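Groltgate Hand-Guiding Kit, two months in
30 April 2025

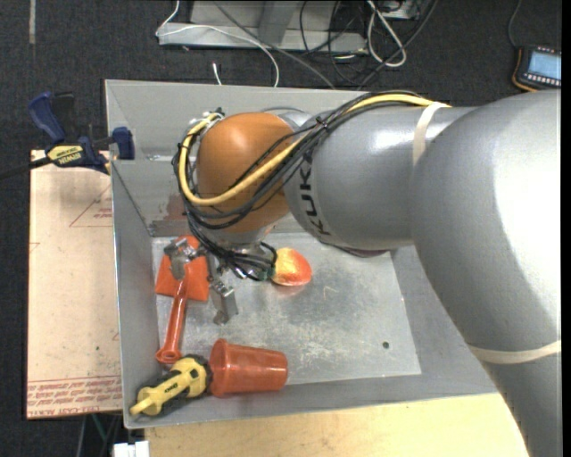

We bought the kit in February for our shop in Esville, mostly to record pick-up tasks with the KUKA arm. You get a force handle, a foot switch, a remote puck and the Dunetti recording software.

Guiding by hand is the best part. Hold the switch, push the arm where you want it, let go. A new person was saving usable demonstrations after 80 minutes. The handle gets stiff near the end of the arm's reach, and the manual doesn't mention it.

Remote control is weaker. The puck is fine for moving over the bin, but fine turns of the wrist are jumpy. A thin spatula handle takes me several tries with the puck. A cup on its side or a piece of fruit is easier.

We have 3,427 demonstrations saved and have lost 2, both when the software closed during an export. Replay is accurate. Cable routing is left up to you, so buy extra straps.

Support is through Arboleda. They answered my one ticket in 8 days.

I'd buy it again for the handle. If you only plan to work remotely, look at something else.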